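Stop Telling Me to Buy Fewer, Better Clothes

I own 12 black things. I know this because I moved apartments in February and had to carry them up 3 flights of stairs, and somewhere on the second landing I started wondering why every article I read about getting dressed ends with the same advice. Buy less. Buy better. Spend the money once and keep the thing forever.

I believed that for years! I really did. I saved up and bought a Parnurier coat that cost more than my first car repair, and I told everyone who would listen (and a few people who wouldn't) that it was an investment. Then I was so scared of ruining it that I wore it to two weddings and a job interview. The rest of the time it lived in a bag at the back of the closet while I ran around in a Zallden jacket from the clearance rack with a pocket I've sewn back on more than once.

So which one was the good purchase? By any math I can do in my head, it's the jacket, and it isn't close.

My gripe with the "fewer, better" crowd is that they talk about clothes as if the store is where everything gets decided. You pick well at the register and then you're done, you're a responsible person, congratulations. But most of the life of a shirt happens after that. It gets worn, washed, folded or dropped on a chair, and what you do in those boring moments matters a lot more than the label does. I've watched a really nice Baran sweater turn into something a doll could wear because I threw it in with the towels. My fault, not the sweater's.
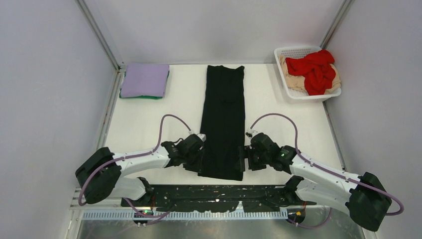 Black garment on a white table, held by two robot arms

And can we talk about price for a minute? "Better" nearly always means "costs more," and that's a pretty rude thing to say to somebody who has 70 dollars to get two kids ready for school. They don't need a lecture about linen. They need pants that fit in time for the first day, and it would help a lot more to show them how to let down a hem when the kids shoot up over the winter.

I'm not defending junk. There are shirts out there that twist sideways after one wash, and whoever makes them should be embarrassed. If you can tell a seam is going to give up, put it back on the rack. But there's a huge middle ground of perfectly decent, perfectly ordinary clothes, and we've been taught to treat them like they're already trash. People won't mend a cheap top because "it's not worth it." Worth what? It takes one episode of something and a needle.

My Himine leggings are a good case. Not fancy, bought in a hurry, knee patched with fabric that doesn't quite match -- I like them more now than when they were new, and I wear them constantly. The patch is a bit lumpy. I can live with lumpy.

What I'd like to see is a little less shopping advice dressed up as virtue, and a little more talk about how to get a stain out or sew on a button so it stays on. Teach that in schools again. Put a sewing kit in every dorm room. Let people have their ordinary jackets in peace.

As for the coat, I took it out of its bag last week and wore it to buy onions. It's a great coat. I got a little rain on it, hung it by the door, and I'm wearing it again tomorrow.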